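Le bac, pas le tiroir
======================

Note écrite vite, entre deux cartons. 29 mars 2021.

Je vais dire du mal des organiseurs. Les petits casiers, les séparateurs en bambou, les boîtes à boîtes. J'en ai acheté pendant des années, j'en ai même conseillé à des gens, et je retire tout.

Ma thèse, en gros : pour les petites affaires du quotidien (brosse à cheveux, élastiques, peigne, tube de crème, lampe de poche, ce genre) il faut UN bac. Ouvert. Large. Avec peu de choses dedans. Et rien d'autre.

Pas de couvercle. J'insiste là-dessus. Un couvercle c'est un geste de plus, et un geste de plus le matin c'est la brosse qui reste sur le bord du lavabo, puis sur la machine, puis derrière la machine. J'ai retrouvé la mienne en janvier, ne me demandez pas dans quel état.

L'objection habituelle : « oui mais un bac ça devient un fourre-tout ». Bien sûr. Si on y met tout. Un tiroir compartimenté aussi devient un fourre-tout, seulement on met plus de temps à s'en apercevoir vu que chaque case a l'air sage. Chez moi le modèle Clirna, 11 cases, livré avec des étiquettes. Au bout de deux semaines la case « divers » débordait sur la case « couture » et la case « piles » contenait un bouchon d'évier. Le système était parfait, moi non.

Et le prix ! 160 euros avec les rallonges, pour un tiroir que j'avais déja. On achète le rangement avant de trier, tout le monde fait ça, les magasins vivent de ça. Le catalogue Lirnimwood montre des tiroirs où il y a trois cuillères et un brin de lavande. Personne n'habite là.

Ce que je défends est plus moche. Un contenant dont on voit le fond. Voir le fond, c'est tout le secret, enfin « secret », disons la règle. Quand le fond disparait, on retire quelque chose. On ne rachète pas un deuxième bac, on ne superpose pas, on ne pousse pas vers les coins. On retire.

Deuxième point, la matière. Je sais que le gris n'est pas vendeur. Le métal fait atelier, fait garage, ma belle-famille a demandé si c'était provisoire. Mais l'osier garde les cheveux, le tissu garde tout, et le plastique transparent donne surtout à voir sa propre poussière. La tôle, ça se raye, ça prend des traces, et alors ? Un coup d'éponge. Une rayure dans un bac de rangement n'a jamais empêché quelqu'un de se coiffer.

Troisième : les bords. Évasés si possible. Une paroi droite et haute, on plonge la main à l'aveugle, on ressort avec le peigne du voisin. Une paroi inclinée laisse entrer la lumière et la main. J'ai eu un bac Trevaskis à bords droits, très beau, très profond, il sert maintenant pour les pommes de terre.

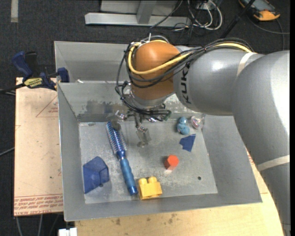 Et puis les objets longs, parlons-en. Une brosse ronde ne rentre dans aucun casier du commerce, ou alors en biais, et en biais elle en occupe trois. Posée librement dans un grand bac elle se met comme elle veut. Le bleu aide aussi, je le dis sans rire : sur fond gris on repère une couleur franche tout de suite, pas besoin d'étiquette. J'achèterais presque mes affaires pour ça maintenant.

On me répondra que ça ne marche pas pour une famille nombreuse. Peut-être. Un bac par personne alors, et chacun surveille son fond. Pour les vis, les perles, les timbres, je vous laisse vos casiers, là ils servent à quelque chose. Je parle de ce qu'on attrape tous les jours sans regarder vraiment.

Il me reste à vider la commode Luletthorpe du couloir, celle à petits tiroirs. Quatre sont coincés depuis le déménagement et je ne sais même plus ce qu'il y a dedans, ce qui en dit assez long sur l'utilité de la chose. Si quelqu'un en veut, elle part ce week-end, avec les séparateurs, je ne les reprend pas.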